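Home Reviews Scam Reports Ask a Question Write for Us Contact

Wanted: Part-Time Reviewer of Online Income Courses (Remote)

Posted September 26, 2022

Rotovico is looking for a part-time reviewer to join our site. We publish plain reviews of courses, coaching plans and memberships that promise people an income from home. Our readers are mostly people who have found a sales page and want to know what the whole thing costs before they enter a card number.

The work is writing, but a good half of it is reading the small print. You sign up for a program with money we give you, go through all of it, and write down what a buyer gets at each price level. If a $50 course leads to a phone call and the phone call leads to a much larger bill, that goes in the review, with the amounts.

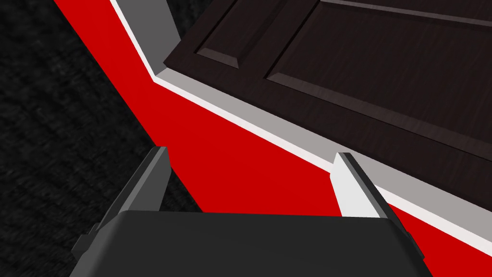

Reading time: 2 minutes

What you will do

You will write 2 reviews a month, each between 1,500 and 2,000 words. We choose the programs together from reader requests. You will also ask for a refund on every course we buy and keep a dated record of how the seller answers. Refund results are added to the review when they come in, even if that takes several weeks.

You will answer reader comments on your own reviews for the first month after they go up. Some comments come from people selling the program — stay polite and stick to what you can show.

What we pay

The fee is $300 per review, paid within 6 days of the final draft. Course fees are paid by us up front. We do not pay by clicks or by sales, and reviewers may not use their own affiliate links on our pages or anywhere else for a program they have covered.

Who can apply

You need to be 18 or older, live in the United States and write clear English. A background in bookkeeping, customer service or consumer complaints is useful. You do not need a degree. Please do not apply if you now sell or promote any coaching program, or have done so since February.

People who lost money in one of these programs are welcome to apply. Tell us which one, so we do not assign it to you.

How to apply

Use the form on our Contact page and choose "Reviewer, job 3237" from the list. Include a short note about yourself and one writing sample of more than 300 words on any product or service you paid for. Leave out your resume for now. If we like the sample, we will ask for a paid trial review at the full fee.

The position stays open until filled. We reply to every application, usually by email.

Related posts

Calvo Membership Review: Monthly Fees and Upsells
Is Distitz Worth the Price?
Korlow Coaching: What the Refund Policy Says
How to Cancel a Free Trial Before It Bills You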